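The Wurnedton School of Clog and Step Dance sits on the old mill road in Wurnedton, a few doors up from the Bodin bakery, and it has been teaching children and grown-ups to make a happy racket with their feet for 69 years. It was started by Noémie Renaud, who gave her first lessons in her own kitchen and later moved them to Odemwood Hall, where there was a good sprung floor and plenty of room for parents to sit.

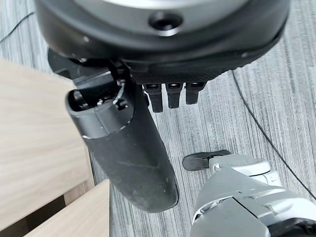

Classes run from September through early summer, with beginners in the late afternoon and the older dancers after supper. The school is best loved for its part in the Stusto Harvest Parade, where its dancers step the whole route in wooden-soled shoes, and the crowd one year reached 4000.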